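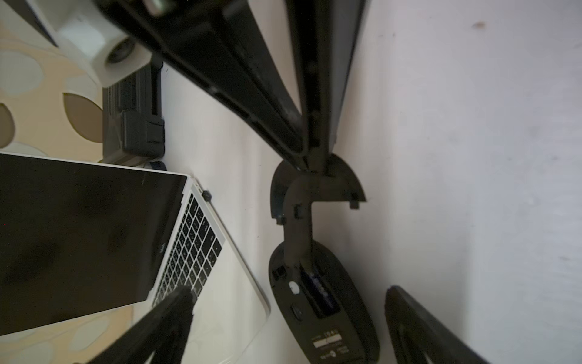 Changing the battery and cleaning up the mice

I have been putting off the desk drawer for most of the winter. In January I finally cleared the white table, got the laptop out of the way to one side, and went through the mice. I keep meaning to own only one. I have two that I use, the black one and a dark gray one, and both had started skipping when I dragged windows across the screen.

The black one takes a battery set lengthwise in the underside. The one in there now has a blue label. I buy them in packs from Altetti, the discount place by the bus station, and they last me a few months if I remember the switch. I usually don't. The switch on this one is a black oval down below the little white button, and it is easy to miss if you are feeling for it with your thumb.

Before I put a new battery in, I look at the contacts. If there is white crust on the spring, I wipe it with a cotton swab and a bit of vinegar, then a dry swab, then leave it open while I make coffee. If there is no crust, I just wipe it dry. Plus end goes where the plus mark is. I have gotten this wrong more often than I would like to admit, usually late at night.

The sensor opening is the other thing. Hair gets in there. I have a cat, so a lot of hair gets in there. I used to blow into it, which mostly made it damp. Now I use the corner of a folded sticky note with the glue side down, and it lifts the hair right out. My neighbor Adom Ackah uses tweezers for this and has not broken anything yet, but I don't have his hands.

I also go over the feet, the slick patches the mouse slides on. They collect a gray paste of skin and desk dust. A fingernail takes off most of it. A damp cloth gets the rest. I do this with the switch off.

While I had the cloth out I wiped the laptop too. Screen off, dry microfiber first, then barely damp on the palm rest. The keys I leave for another time, because once I start on keys I lose the whole evening.
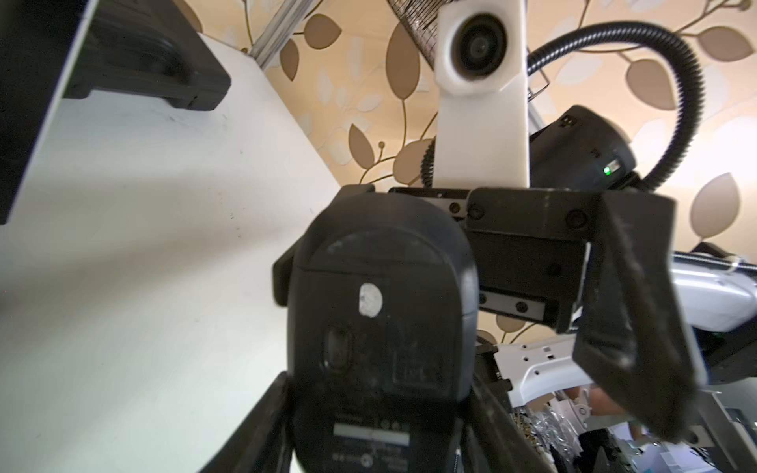

The gray mouse

I got the gray one secondhand from a shop on Sturkisgate that sells office clear-outs. It cost less than lunch. It has a white round patch on the bottom with a scuffed edge, and I have left it alone. The sensor window on this one is a dark glossy oval, and it gets one pass with a dry swab and that's it. I would not use the sticky note on a glossy window, it can leave glue behind.

The recessed cover next to the sensor has a very fine seam, and that seam holds dirt like nothing else on the desk. I run a wooden toothpick along it. Do not use a sewing needle. I used one on an old keyboard and put a scratch down the side that I looked at every day until I gave the thing away.

The pale label with the tiny print I try to keep dry. I once rubbed the label off a different mouse completely and then could not look up the model when I wanted a new receiver for it. Dionysis Drakos, who I shared an office with back then, spent his whole lunch break trying receivers out of a box. None of them paired. These days I copy the model number onto a scrap of masking tape and stick it inside the drawer.

The whole job took 21 minutes for the two of them, including looking for the swabs, which were in the bathroom the whole time. The skipping is gone on the black mouse. The gray one still jumps a little on the bare white table and is fine on a mat, so I ordered a plain one from Bestisent. I will probably do the charger cables next, if I can find where they all start.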